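Soup Night Moves to Tuesday

Starting in October, the Rathjen kitchen will serve its weekly soup supper on Tuesday instead of at the weekend. Doors open at 5:30 and the last bowls go out at 7. The price stays at 4 dollars, bread included.

The first pot will be Detlef Albers's split pea with smoked ham. He soaks the peas overnight, cooks the onions slowly in butter, and adds the carrots near the end so they keep some bite. A meatless pot made with mushroom stock will be on the next burner. 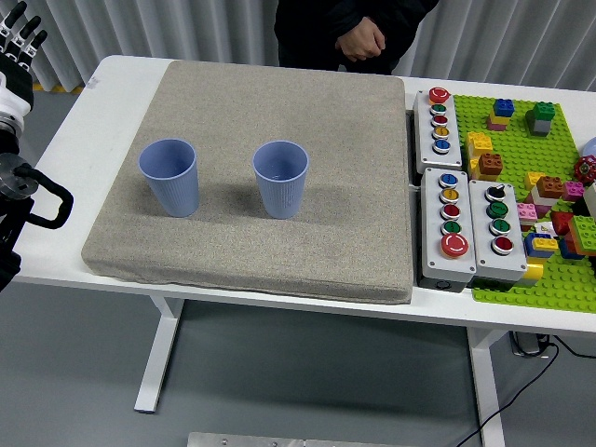

We made 816 bowls last season, and the lentil went fastest. It will be back later in the fall – with less cumin this time, as several of you asked. The potato leek is also returning, thinned with milk and topped with chives from the Dreltum garden.

If you want to bring a soup of your own, call extension 266 by noon the day before and leave a list of the ingredients. Recipes need to stretch to 100 bowls, so stews that have to be browned in small batches are hard for us to manage. Leftovers are sold by the quart after 7.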